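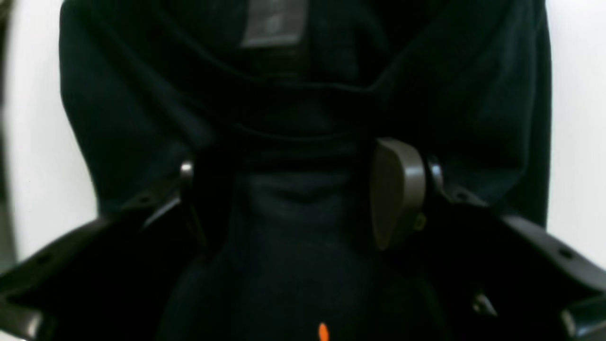 Folding room walk-through, September 18, 2019. I started with the clothes this time and left the fire stuff for the end, so bear with the order. Labels first! We ask for a readable care label on every piece before it goes in a bundle, and a dark one like this, with the pale gray label up near the top, is easy enough to find but I couldn't read a word on it. Marked as "check by hand." Naveen Chauhan has the list.

1. Floor clear by the door: OK. Much better than last time (thank you, Wing-sze!).

2. Table edges: OK. I ran my hand along the whole front, no chips, nothing to snag a cuff.

3. Drinks away from clean laundry: NEEDS WORK. I know, I know, I say it every visit. Lids on, or leave it on the shelf.

4. Folding space: OK. Shirts get laid out flat with the sleeves turned in before anything else, and there should be bare table left in front so you aren't folding over the edge

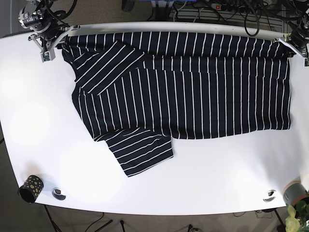 and dragging a hem on the floor. Stripes are handy here, you see right away if a side has gone crooked.

5. Extinguisher, tag 2095: OK, gauge in the green.

6. Bundle weight: one over the 12 pound limit, split on the spot.

7. Sititz steamer cord: a bit stiff near the plug. Siu-fong Yen is looking at it Friday, please don't use it before then.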